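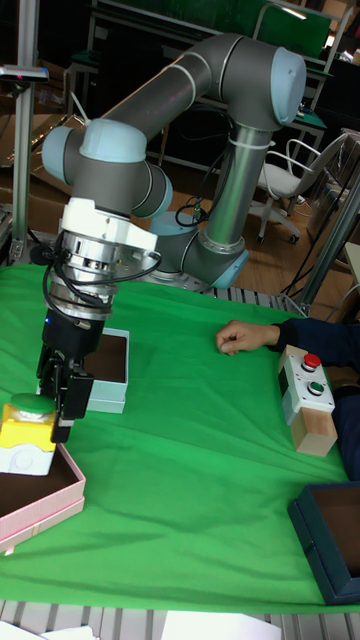
Boxes and Buttons: Worktable Gallery
Wisville Workshop Pages / Set 2606

Box sorting at the Wisville bench uses ordinary gift-type boxes, a green cloth and push-button housings of the kind sold for machine panels. The pages in this set cover the tabletop items and how they are kept. Sets for the Vevton bench are listed separately and use a different cloth.

Boxes
Colors in use are pink, light blue and dark teal. All have a brown interior. The outside color is the only identifier; no labels are applied to the walls, as labels lift at the corners after a few weeks and leave adhesive on the neighboring box.

Boxes stand open during work. Position on the cloth is not fixed. A box may be moved between runs as long as its full opening stays clear of the next one and the rim does not overhang the table.

Lids are stored under their boxes where the fit allows. This raises the floor of the box slightly and keeps the lid with its own color. A lid that has gone soft at the corners is discarded, and the box is then used without one. Crushed walls can be pressed flat from the inside with a steel rule. Split corners are not repaired.

Push-button housings
The yellow housings carry a large green button cap. They are light enough to sit in a cardboard box without deforming the floor, and the color reads well against brown. A housing may end up in any part of the box, including against a wall, and is left as it lands unless it tips onto its cap.

Caps are checked for play once a month. The check is done by hand: press, release, rotate a quarter turn each way. A cap that catches is taken off, the collar wiped with a dry cloth and the cap refitted. Oil is not used. It migrates to the box floor and leaves a dark ring that does not come out of the board.

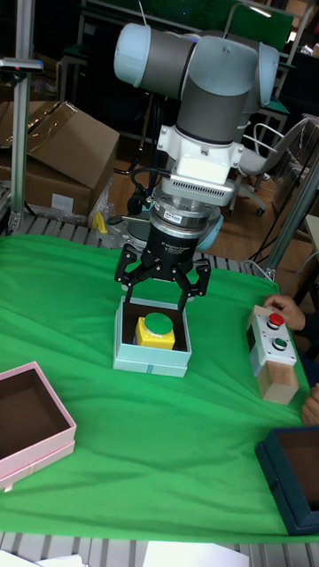
The white button box on the wooden block is a separate item and is not sorted. Red is at the top, green below. The block gives it a wider foot on the cloth, which would otherwise let a tall narrow box rock when pressed. Steady the box with one hand before pressing either button. Blocks are cut from offcuts at Kedwood and sanded on the edges only. Finish is left off the underside, where varnish slides on the weave.

Place the block toward the right side of the table, within easy reach of a seated person. It should not share a fold with any of the boxes, or a pull on the cloth will move both.

Cloth
Plain green, one piece, laid over the table and down the sides. Creases from storage are acceptable. Ridges high enough to tilt a box are smoothed outward from the center before work starts. The cloth is not clipped or taped to the slotted metal of the table; tape residue in the slots was a recurring complaint on the November list.

Wash cold, line dry, no softener. The current bolt came from Bundgaard and has kept its color through nearly 40 washes. Replacement is due in 2028 or at the first hole, whichever comes earlier.

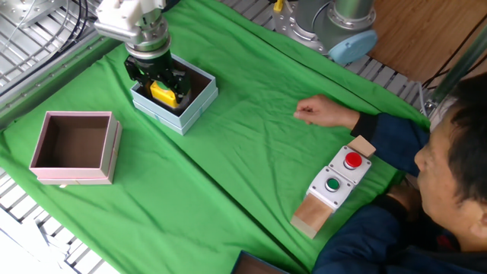 Small yellow parts are handled the same way as the full housings but need a closer look at the end of a session, when they are easily left in a box that is about to be closed. Open each box fully and look along the base of all four walls before putting the lid back. Do not tip the contents out onto the cloth.

Light blue and pink are the two colors most often confused once the outer walls have faded. Compare the walls, never the interiors, which are the same brown in every color. If there is still doubt, hold the box next to an unused one from the shelf.

Storage
Boxes: nested only if the sizes differ clearly. Same-size boxes are stacked with lids on, four high at most.
Housings: cap up, in a shallow tray, no padding.
Cloth: rolled, not folded, when there is room for the roll.
Wooden blocks: kept with the button box they belong to.

Spare box stock at Wisville is 200, flat packed, on the lower shelf. Requests for larger sizes go to Kedwood with the set number.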